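Magazine > Features > Cleaning Machines

A robot on basin duty

The part of hotel cleaning that takes longest is the bathroom. Floors have had their machines for years, but basins, taps and ledges are still done by hand. Ungate wants to sell hotels an arm that does the basin.

The product is called Tallum. It is a jointed metal arm with a gripper that holds an ordinary cloth, and it comes as a monthly service. Ungate sets it up, teaches it the basin models in the building and swaps parts when they wear out. The smallest contract covers 15 rooms and runs for 13 months.
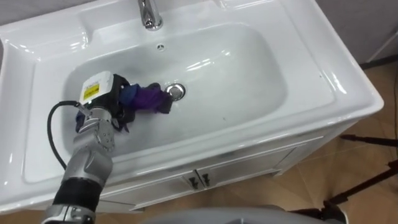
Flat surfaces are the easy part. A basin curves in every direction, and the arm has to press hard enough to lift soap film without dragging the cloth into the drain. Ungate says a new basin shape takes about 3 hours to teach. After that the routine is stored and can be used in any room with the same fitting.

We looked at the service on a white vanity with a deep, rounded bowl. The motion is slow. A person with a cloth would be quicker, and Ungate does not claim otherwise. Its argument is that the arm can work while staff change the beds.

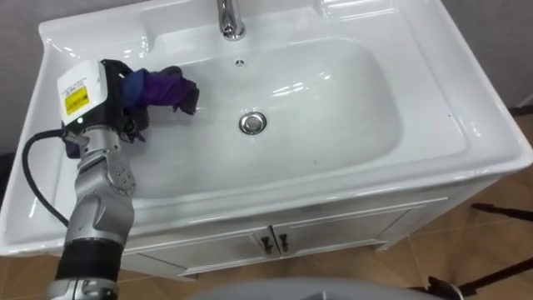

The cloth held over the left side of the bowl.

Two rivals are worth a look. Ullholm sells its arm outright and leaves the teaching to the buyer, which suits a large hotel with its own technical staff. Pellegrini rents by the day and does not yet offer basins, only mirrors and counters.

Tallum costs 923 a month, cloths not included. That is hard to justify for a small guesthouse. A hotel with the same vanity in every room has a better case. The weak points are the faucet base, where the current routine does very little, and changing the cloth, still a job for a person.

Orders opened in January.

Comments

gritandgrout: What about limescale? A cloth alone won't shift it in my area.

room_service_22: We have four kinds of basin on one floor. That's a lot of teaching.

M.T.: Would like to see it do a shower tray.

Contact the editors | Copyright 25/04/2020 | Back to top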